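ホーム > 取扱説明書 > 調理用品 > 蒸籠 > ご使用の手引き

竹蒸籠セット 取扱説明書
第3章 準備から盛り付け、お手入れまで

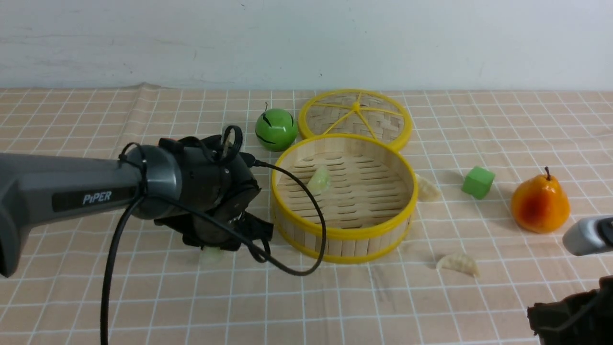 最終更新:2024年12月7日

この章では、丸型竹蒸籠(本体1段、ふた1枚)を使って点心を蒸し、食卓に出すまでの手順を説明します。組み立てが必要な部品はありません。鍋の選び方については第2章をお読みください。

3-1 各部の名前

本体:竹の側板を丸く組んだ部分です。黄色の縁が上下に付いています。
すのこ:本体の底にある竹の格子です。すき間から蒸気が上がります。取り外しはできません。
ふた:竹を編んだ円形のふたです。中央の黄色い部分から縁に向かって、同じ色の骨が伸びています。

注記:竹は天然の素材のため、色や節の位置は一つずつ異なります。編み目の細かな不ぞろいは使用に差し支えありません。

3-2 初めて使う前に

1. 包装材と品番札をすべて外します。品番札はふたの内側に付いています。品番は「Berkham 162」です。
2. 本体とふたを流水で洗い、竹の粉を落とします。洗剤は使わないでください。
3. 本体とふたをぬるま湯に10分ひたします。
4. 引き上げて水を切り、乾いた布で側板とすのこをふきます。
5. 鍋に湯を沸かし、何も入れない状態で一度蒸します。時間は15分です。竹のにおいが弱まります。
6. 風通しのよい日陰で、完全に乾かします。

注意:直射日光に長時間当てると、側板が反ることがあります。
注意:黄色の縁を金属たわしでこすらないでください。色がはげます。

3-3 点心を並べる

1. 使う直前に、本体とふたの内側を水でぬらします。
2. すのこに、穴をあけた蒸し紙、または白菜かレタスの葉を敷きます。葉はすのこより一回り小さく切り、周囲に蒸気の通り道を残します。
3. 点心を置きます。皮は蒸すとふくらむので、隣との間を指1本分あけてください。側板にも触れないようにします。
4. ひだのある餃子は、ひだを上にして置きます。寝かせて置くと、下になった面が紙に付きやすくなります。
5. 浮き粉を使った透き通る皮の点心は、乾いた手で触ると皮が破れることがあります。指先を軽く水でぬらし、底の方から支えて持ち上げてください。
6. ふたを水平にのせ、すき間がないことを確かめます。

注記:皮の種類が違うものを同時に蒸すときは、時間のかかるものを先に入れます。途中でふたを開けるときは3-4の注意を守ってください。
注記:1段に入れる生地と具の合計は600gまでです。これを超えると中央に火が通りにくくなります。
注記:紙や葉を敷かずに蒸す場合は、すのこに薄く油を塗ります。塗りすぎた油は竹にしみ込み、後でにおいの原因になります。

3-4 蒸す

1. 鍋に水を入れます。水面からすのこまで、35mm以上あけてください。
2. 強火で沸騰させます。蒸気が十分に上がってから蒸籠をのせます。
3. 火を中火の強めにし、次の時間を目安に蒸します。

透き通る皮の小さな点心:6分
小麦粉の皮の餃子:9分
冷凍のもの(解凍せずに使用):13分

4. 火を止め、1分待ってからふたを取ります。
5. 一つを切り、中心まで火が通っていることを確認します。生の部分が残っているときは、2分ずつ追加します。

警告:ふたは手前を下げたまま、奥側から開けてください。手前から開けると、蒸気が顔や腕に当たりやけどをします。
警告:空だきをしないでください。湯が減ったら、必ず熱湯を足します。水を足すと温度が下がり、皮がべたつきます。
注意:ガスの炎が鍋の外側に回らないように調節してください。側板が焦げることがあります。

3-5 食卓に出す

1. 乾いたふきんか鍋つかみで、本体の両側を持ちます。
2. 一度、深めの皿の上に移して、底のしずくを切ります。
3. 食卓に置きます。テーブルクロスを掛けている場合は、下に皿か受け台を敷いてください。湿気で布に輪の跡が残ることがあります。
4. 取ったふたは、編み目のある表を上にして、本体の奥に平らに置きます。食べる人の手が届く側が広く空きます。ふたの内側にはしずくが付いているので、こちらも受け皿を使ってください。
5. 取り分けは、先の細い箸か小さなトングで行います。透き通る皮は強くはさまず、底に近いところを支えます。
6. 蒸し紙に付いて離れないときは、30秒ほど置いて表面を落ち着かせてから、紙の端をゆっくり引いてください。

注記:青りんごなど、生で食べる果物を同じ食卓に出す場合は、蒸籠から離して置くと温まりません。飾り用の模型の果物は、材質によって熱に弱いものがあります。蒸したての側板に触れない位置に置いてください。
注記:小さなお子さまがいるご家庭では、火が通ったことを確認した後、別の皿に移してから出すことをおすすめします。

3-6 使用後の手入れ

1. 冷めたら、敷いた紙や葉を取り除きます。
2. ぬるま湯とやわらかいブラシで洗います。すのこの細長い穴は、ブラシを穴の向きに沿って動かします。
3. 汚れが落ちないときは、重曹を少量溶かした湯でふき、水でよくすすぎます。
4. ふきんで水気を取り、本体は立てて乾かします。ふたも重ねずに乾かしてください。
5. 乾いたことを確かめ、紙袋か布袋に入れて棚に置きます。ポリ袋は湿気がこもるため使えません。

注意:食器洗い機、食器乾燥機、電子レンジには対応していません。

3-7 こんなときは

ふたがはまりにくい:乾燥で竹が縮んでいます。内側を水でぬらし、5分待ってからもう一度のせてください。
皮が破れる:蒸しすぎか、点心どうしが付いています。間隔を広げ、時間を1分短くします。
皮の表面に水がたまる:ふたのしずくが落ちています。次に蒸すとき、ふたの下に乾いた薄い布を1枚はさみます。布の端は必ずふたの上に折り返し、火に近づけないでください。
黒い点が出た:かびの可能性があります。熱湯をかけてブラシで洗い、日陰で乾かします。消えない場合は使用を中止してください。
縁が浮いてきた:接着剤で留めないでください。部品表の44番(縁止め竹ひご)をお取り寄せいただけます。

部品のご注文は、Divix 調理用品窓口で承ります。品番と部品番号をお知らせください。

前の章:鍋と受け台の選び方 | 目次 | 次の章:2段で使う場合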